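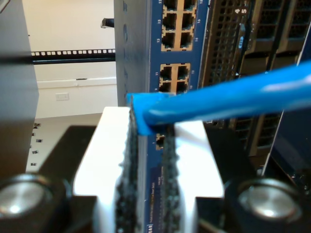 Stedside Computer Club

3 Jul 2021, by Arturo Martinelli

I have finally got round to the cabling in the back cupboard. It has been on my list since March, when Graziella Sorrentino lost her connection halfway through a backup and we spent an evening pulling leads out one at a time to find the bad one.

The switch is the blue one with the tan ports. It is stood on its side, which makes the numbers a bit awkward to read until you get used to them. They're tiny and printed in white, with 15 on one side of a row and 16 on the other. I take my reading glasses in with me now.

We bought a box of blue patch leads from Russo in Numham for 117 pounds. Graziella wanted a different colour for each room. I said blue was fine and labels would do the job, so blue it is. Each lead gets a label at both ends, room first and then port. The old ones only had a label at one end, if that.

A few notes for whoever does this next:

Push the plug in square until it clicks. If the little clip is broken, throw the lead away. Don't tape it.

Leave some slack at the bottom of the cupboard. The last lot were pulled tight and the door wouldn't shut.

Write the port down in the red notebook before you go on to the next one.

I still have the run to the Aneck room to do. That one is roughly 180 feet and goes over the ceiling, so I shall need somebody on the other end of it. The printer stays where it is for now.

Filed under: Club room, Networking

Recent posts
Sorting out the spare keyboards
New shelves for the Aneck room
What we did with the old monitors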